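How to braise fennel until it's properly soft

I came to fennel embarrassingly late. My mother never bought it, I thought it tasted of cough sweets, and for years the only bulb that came into our kitchen was one I'd picked up by mistake for something else. Then I had supper at Ridwan Pattinasarany's flat in Grurnville, and he put down a dish of something golden and slippery and sweet, and I had eaten half of it before I thought to ask what it was. He wrote the method on the back of an envelope for me and I've been fiddling with it ever since, so any faults in what follows are mine.

You'll want a wide pan with a lid, wide enough that the pieces can lie flat in one layer. This matters more than anything else on the page. If they're piled up they steam and go grey — still edible, but you'll miss the sticky brown edges, and those are the best bit.

What you need

2 large fennel bulbs, the rounder the better
A good knob of butter and a splash of olive oil
A small glass of white wine, or more stock
Enough vegetable stock to come halfway up the fennel
Half a lemon
Salt, pepper and a pinch of sugar if you like

Getting the fennel ready

Pull off the outer layer if it's bruised or stringy (it can go in a soup). Cut off the stalks and put the feathery green fronds in a cup of water for later. Trim just a sliver from the root, keeping the core in place so the wedges hold together, and cut each bulb into eight from top to bottom. That gives you 16 wedges, and if a couple fall apart, never mind, tuck the loose bits in at the sides.

Browning

Melt the butter with the oil over a medium heat until it foams. Lay the wedges in, cut side down, sprinkle with salt and then leave them be. I know how tempting it is to poke! Give them a good six or seven minutes before you peep underneath. You're after the colour of strong tea. Turn them and do the other side, adding the sugar now if you're using it.

Braising

Pour in the wine and let it bubble nearly away, scraping up whatever has stuck. Add the stock, put the lid on and turn the heat right down. After twenty-five minutes try the thickest wedge with the point of a knife. It should slide in as if through soft butter. Old bulbs bought in March can take a fair bit longer, so do go by the knife and not by the clock. 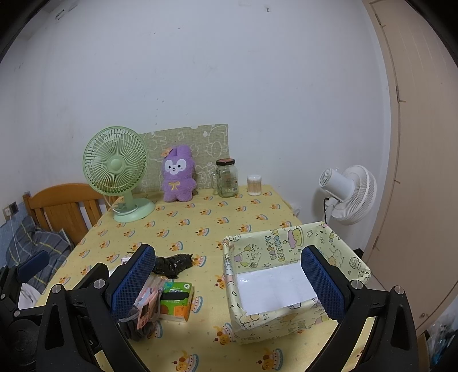 Finishing and serving

Take the lid off, turn the heat up and let the liquid boil down to a shiny glaze, shaking the pan now and then. Squeeze over the lemon, chop the fronds and scatter them on top. I like it warm with white beans and bread, and Sihan Shao, who shares my allotment, has it cold the next day with orange slices and olives.

Leftovers keep for three days in the fridge with a lid on. I haven't had any luck freezing it — the wedges go woolly — but mashed up with a potato and more stock it makes a lovely soup, and that does freeze.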